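The one-tray desk reset

Posted 2020-01-13

My desk used to be where post, pens and old receipts went to live. After Christmas I'd had enough, so I pinched an idea from my friend Volker Dreßler: everything that doesn't belong goes into one tray, and the tray gets emptied before you stop for the day. It takes me 360 seconds on a good evening (yes, I timed it!).

What you need

A shallow plastic tray with a raised rim, a damp cloth and a bin within reach. I like a bright blue tray on a pale table - you can spot a stray paper clip in it straight away. Rounded corners are much easier to wipe out, too.
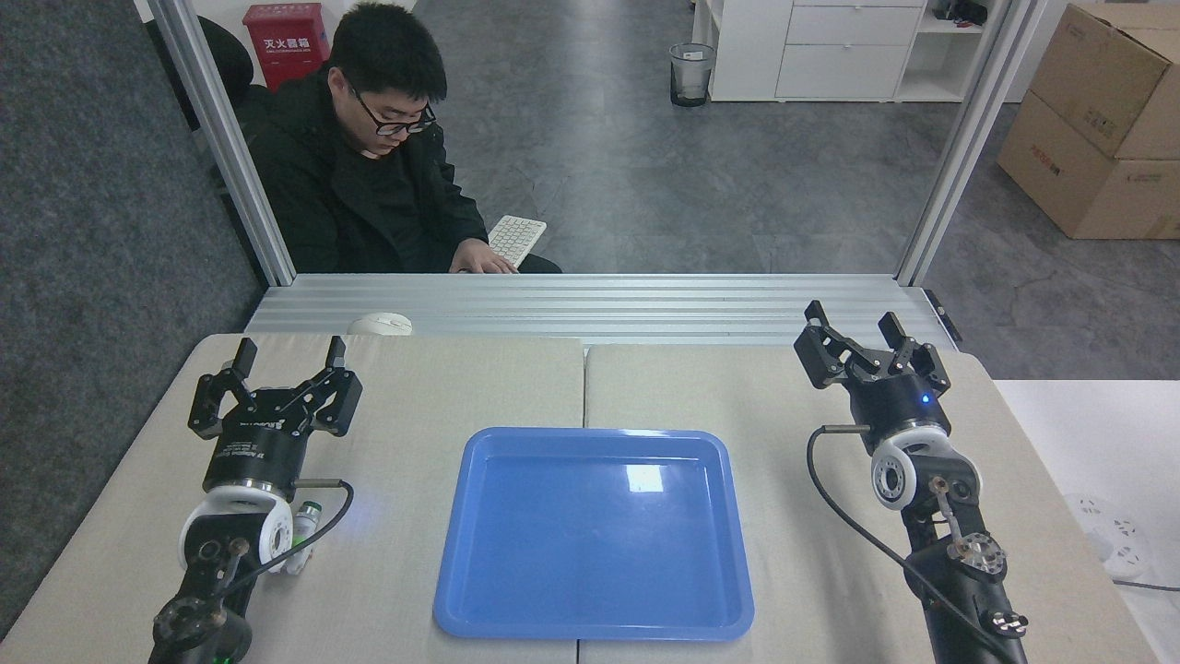 Step 1: Clear the middle

Pick up anything loose and pop it in the tray. Don't sort yet! If you start reading old letters now you'll still be there at bedtime, trust me.

Step 2: Sort it out

Tip the lot onto a sheet of newspaper. Rubbish goes in the bin, papers go in a folder, and the odd bits go back to their own drawers. Mine had 40 rubber bands in it the first time, and a Kusum tea voucher that ran out last February.

Step 3: Wipe and put back

Give the tray a quick wipe and dry it with a tea towel. Then set it down in the centre of the table, right across the join if yours is made of two panels like this one. Small things you use every day, such as the mouse, can sit up at the back out of the way.
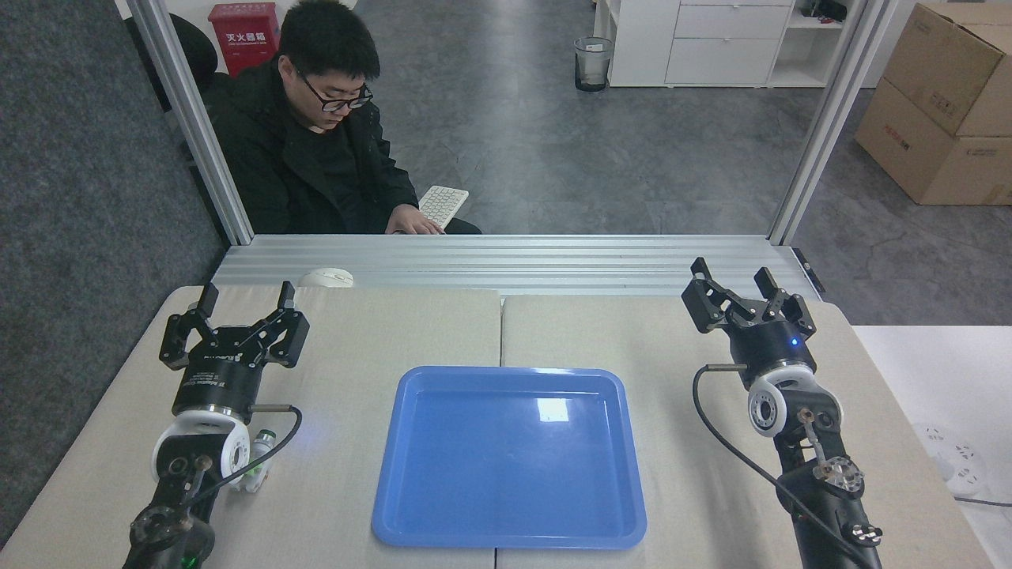
Blue tray back in the middle, mouse up on the rail.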